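# Blue cloth, winter fruit

January page of the Gemau table gallery

Every month we lay one table in our room in Adum, with one cloth and some food that suits the season. In January the choice was mine, and I wanted strong colours. The days are short now and at four in the afternoon the windows are already dark.
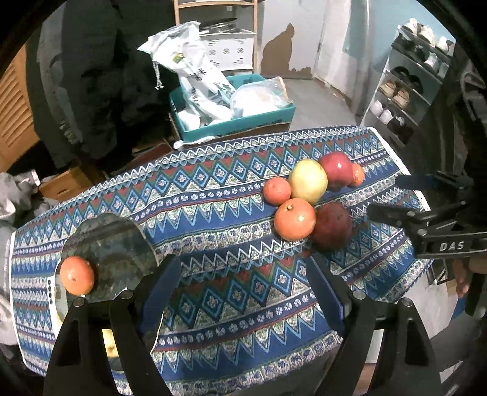

*Apples, oranges, a pomegranate and a glass plate on the blue zigzag cloth.*

## The cloth

Pattern 264 in our cupboard book. Freya Clegg brought it to us, together with two plain ones which are still waiting for their turn. She bought it from a stall in Sasier many years ago and used it only for birthdays. The seller told her it was meant for outside meals, but she never took it into the garden, and I understand her very well.

What I like most is how busy it is. The wide bands are navy and royal blue, and on them go rows of white zigzags, then red and light-blue diamonds, then small white flowers. Between the bands there are narrow borders in cream, green and red. In the cupboard, when it is folded, you see only blue. You have to open it fully before the red comes out.

Some members asked me about the white trim on the far side. In our book it is written only as "white edge", and Freya does not remember if it was on the cloth when she bought it. If somebody knows this kind of work, please write to us and I will correct the book.

## The fruit

I bought it in the morning at Obi, the greengrocer behind the bus station. I did not ask for perfect pieces. One of the oranges has a speckled peel with some marks, and I put it by itself near the plate, because I find it the most beautiful one. Chibuzor Afolabi does not agree with me. He says that a table for a gallery should have clean fruit, and he offered to choose it himself next time.

The yellow apple is a big one, with a little pink on the skin. I put the dark red apple directly beside it, so that each one makes the other stronger. The pomegranate was the last thing I bought. Its colour is very deep, almost purple, and on the blue cloth it becomes quiet. With hindsight I would place it closer to the white zigzags.

For those who want to do the same at home, my shopping list was short:

- apples, one yellow and one red
- oranges in different sizes, as many as you can eat in one week
- one pomegranate, heavy for its size
- something small and orange to put behind the others

## The plate

Clear glass, without decoration. Tobiloba Bako wanted to use the brown clay dish from the December table, and we tried it for some minutes. It was too much together with such a pattern. Glass takes its colour from the things near it, and it does not fight with the cloth. It belongs to our kitchen cupboard, so please do not be surprised if you get your biscuits on it at the next meeting.

## How we washed and ironed it

Several people wrote to me after the last page and asked for more of these practical things, so I write them in the right order.

The cloth was washed alone at 30 degrees, with a half spoon of liquid soap. For the first wash I put a white handkerchief in the machine too, to see if the blue gives colour. The handkerchief stayed white. I dried the cloth flat over two chairs and turned it once.

Ironing took me longer than I planned. I began from the back side, with the iron on the middle setting, and I followed the bands along their length. When I ironed across them the lines moved a little and the zigzags looked tired. For the trim I used a thin towel between the iron and the cloth. There is one fold which did not want to go away, and after the third try I left it in peace.

Please do not spray starch on this one. Rakiya Omoregie did it on a similar cloth and got white clouds on the navy parts, and she had to wash it all again.

## What people said

We keep a notebook next to the door. I copy some lines from it, with permission.

> "My grandmother had the same diamonds on her kitchen curtains. I stood there longer than I wanted." *Rakiya*

> "More fruit, less plate." *Chibuzor*

> "Can we sit at it, or is it only for looking?" *unsigned*

To the last person: yes, you can sit at it. Take off your rings and bracelets first if they have sharp parts, and ask for a saucer under hot cups.

## Afterwards in the kitchen

The oranges go into a salad, the way my aunt makes it. Peel them with a knife so that no white skin is left, cut them in round slices, and add thin onion, black olives, salt and good oil. Leave it for 20 minutes before you serve it. The seeds of the pomegranate can go on top, although my aunt would not allow this.

The apples I will bake with a little sugar and butter. If you come after five o'clock there should be enough for everybody, but bring your own bowl, as we have only 7 and two of them are for the cat of the house.

## Lending a cloth

We have now 13 cloths in the cupboard and there is space for more. They do not need to be old or expensive. Write on a paper your name, where the cloth comes from and how you wash it, and pin this paper to one corner. We give everything back at the end of the month, clean and folded.

The next table will be laid by Tobiloba, in green. He is looking for a round cloth and for pears that are still hard.

*Agata Sorrentino*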